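Building a Penalty Kill With a Short Bench
Speaker notes, coaches' clinic, January 14, 2018
Katherine Huamán

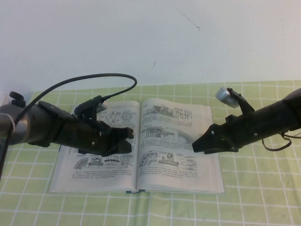
Before starting

Handouts are on the chairs. Two sheets, rink diagrams on one side and the drill list on the other. Ask people to hold the drill questions until the second half.

Check the clicker. Slide 3 has video and the sound should be off.

Introduce myself: assistant coach at Karkudside, in charge of the penalty kill and the defense pairs. Played college club hockey, coached youth for a long time before that. Gilberto Mamani is the head coach and he handles the power play, so please take power play questions to him at lunch.

Slide 1: Where we were

Last season we carried 15 skaters most nights. Some nights fewer. We used four forwards on the kill and they were the same four who played the power play, so by the third period they were done.

We gave up 30 power play goals over the season. I went back through every one of them on video. That took most of June.

Say what I was looking for: where the puck entered the zone, whether we had a chance to clear it, how long the four killers had been on the ice, and where the shot came from.

Don't read the whole table out loud. Just give the main point, that the length of the shift mattered more than the formation. Most of the goals came after we'd had the puck on our sticks at least once and didn't get it out.

Slide 2: What we changed first

Shift length. We told the forwards that once the puck is cleared the full length of the ice, they come off. No chasing it up the rink, no looking for a shorthanded goal unless the other team hands it to you.

Rigoberto Cuadros was our best killer and he hated this. He likes to pressure the puck in their end. We let him do it in the first few games and he kept getting caught on the wrong side. I showed him the clips, and we agreed he could go only when his partner was already set at our blue line.

Pause here and ask how many in the room have a player like that. Usually gets some hands.

Slide 3: Video, three clips

Clip one. Good clear, bad change. Watch the far-side defenseman. He looks at the bench, starts to go, then turns back. Stop it there. Either choice would have been fine if he'd made it early.

Clip two. Faceoff in our end, lost clean. All four players get to the right spots anyway. Let this one run.

Clip three. The long one. We are out there the full two minutes and get lucky twice. Point out the gap between the two forwards, how it grows each time the puck goes back up to the point.

If the video fails, skip to slide 4 and draw clip three on the board.

Slide 4: The formation

We play a box that tips into a diamond when the puck is at the middle of the blue line. Plenty of teams do this. I have nothing new to say about the shape.

What we did work on was sticks. Blade flat on the ice, in the passing lane, the whole time. Tired players pull the stick up to their waist and lean on it. We had a student manager mark down every time she saw a stick off the ice for more than a second. In the first preseason game she had 46 of them. We put the sheet up in the locker room with no names on it.

Next game was a little better. It took until the holiday break before it was a habit.

Slide 5: Using more players

This is the part people ask me about most, so slow down.

We went from four killing forwards to six. The two we added were Dayana Arboleda and a first-year who had never killed a penalty in her life. Neither one is fast. Dayana reads the pass very well and she blocks shots. The first-year wins draws.

Our defense pairs stayed the same. Sigita Siliņa plays the left side on the first pair and takes most of the calls about when to collapse to the net. I want one voice back there. Before this year we had three people yelling and the goalie couldn't tell who to listen to.

Expect a question about what happens when one of the six is in the box. Answer: her partner moves up a pair, and the seventh forward goes in. The seventh forward practices with the group every week even if she never gets in a game.

Slide 6: Practice time

We get the ice for an hour, and the kill gets twelve minutes of it. Twice a week.

Drill A — four on five, puck starts in the corner, play until it's cleared or there's a goal. Keep the whistle out of your mouth.

Drill B — clears only. Coach dumps the puck to the half wall. The player has one touch to get it out. Off the glass is fine. We try to get 150 of these in over a week, split across the group.

Drill C — no pucks. Everyone moves on the coach's arm signal. Looks silly and the players complain about it. Keep it to two minutes.

We also ran a version of drill A against the men's alumni group from Trollow. They move the puck quicker than anyone on our schedule. If there's a group like that near you, call them.

Slide 7: Results so far

Be careful with this slide. We are halfway through the season and the schedule gets harder from here. Our last stretch has both Ñahui games and a road trip to Prekeo, and both of those teams score a lot on the power play.

We've cut the goals against by around half compared with the same point last year. We're also taking fewer penalties, so some of that has nothing to do with the kill. Say so before somebody else does.

Goalie has been very good. Say that too.

Slide 8: What hasn't worked

Faceoffs on the right side. We still lose too many and we don't have a right-handed center.

Five on three. We have barely practiced it and it shows. Plan is to give it one practice a week from now on.

Changing on the long bench in the second period. We've been called for too many players twice.

Questions

Leave fifteen minutes. If it's quiet, ask the youth coaches how they split time between special teams and plain skating. At that age I would skip the kill almost completely and teach clearing the puck.

Clips are on the drive for anyone who wants them. Sign the sheet by the door with an email address, and print it clearly.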